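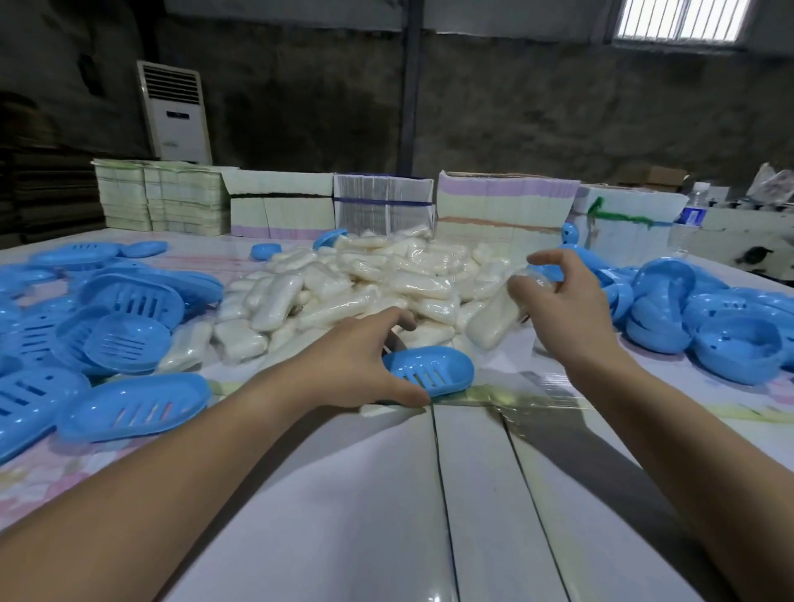 Wrapped bars and blue dishes on the pairing table, Runard

Projects > Runard > Pairing cell > Progress reports
Last updated: January
Print this page | E-mail this page

Hi Mekdes,

Second report on the pairing cell, and it's a longer one than last time (sorry, there's been a lot of fiddling). You asked for less about the purchasing and more about what we do with the thing all day, so that's what you're getting.

Quick recap for anyone at Brasard you pass this along to. The job is one wrapped soap bar into one blue dish, all day long, and at Runard it's done by hand at the long table. The Cormier cell is meant to take over the plain orders and leave the fussy ones to people. It's a small arm on a pedestal with a suction cup for the bars and a two-finger gripper for the dishes, a camera overhead and a short belt out the side. The grant paid for the arm, the guarding and Catalina Aravena's time.

Setup first. We had the pedestal bolted down and level by the end of the first week, and then found the floor flexes when a loaded pallet jack rolls by. You can see it on the camera feed, a little shiver in the picture. Catalina put a steel plate under the pedestal and re-anchored it, and the shiver is gone unless somebody really goes for it with the jack. We've also taped a line on the floor!

The bars have been the hard part. The film on them is shiny and crinkly, and the camera was finding edges in every fold of it. We tried a different exposure, then a diffuser made out of drafting film, and the diffuser won by a mile. Daylight was the other headache. In the morning it was picking well and by lunch it was reaching for highlights, so there's now a plain curtain along the window side of the cell. Not pretty, but it cost next to nothing.

Over the last full test run we put 538 bars through and 182 of them needed a second try at the pick. That's too many and I'm not going to dress it up. Most of the repeats were bars lying on the end seam, where the cup can't seal. Catalina has swapped the flat cup for a softer bellows one and dropped the approach speed a bit, and we'll rerun the same test before I quote you anything better.

Dishes are a different sort of trouble. They nest, they tip up on edge, and a slotted bottom looks an awful lot like a slotted inside when the thing is the wrong way up.

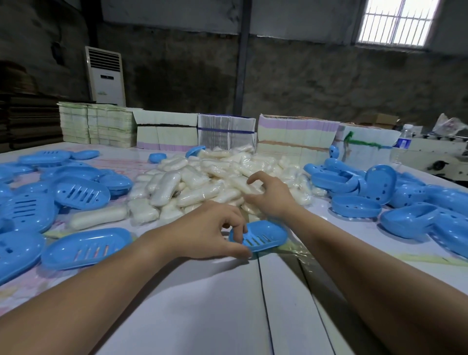 I spent two afternoons standing at the long table watching how it's done by hand, and it changed my mind about the infeed. People work from a heap, left hand after a dish and right hand after a bar, and they sort out which way up the dish is while it's already moving. Our arm can't do that. It has to know before it grips. So for now the cell gets its dishes laid out face up in a tray, and a person fills the tray. I know that's moving the work around a bit, and I'd like to talk about a proper feeder with you once the picking settles down.

Looking after it has turned into a routine, which I'm pleased about. At 7:30 Catalina wipes the camera window and the cup, checks the vacuum reading against the number on the clipboard, and runs the arm through its home position with the belt off. Dust is the main enemy. There's a lot of paper and cardboard stored in here, and the vacuum filter greys up much quicker than the manual says it should. We change it every second week now and keep spares in the cabinet.

One proper repair to report. The gripper started closing unevenly, and we chased it through the software for a day before Catalina took the cover off and found a screw had backed out of the left finger mount. New screw, a drop of threadlocker, and a paint mark across the head so we can tell at a glance if it moves again. She did the rest of the screws on the wrist the same way while she was in there.

Spending since the last report is $2,510, nearly all of it on the base plate, the bellows cups and filters. Receipts are in the shared folder under Fater, which is still the old project name – I'll rename it when I've got a minute.

Still open:
- rerun of the bar test with the new cups
- a second dish tray, so one can be filled while the other is in use
- a quote on a feeder (asked for, no answer yet)
- the guard door switch, which sticks when it's cold and needs replacing

If you're coming out our way, mornings are the best time to see it going. Catalina's usually got it running by eight.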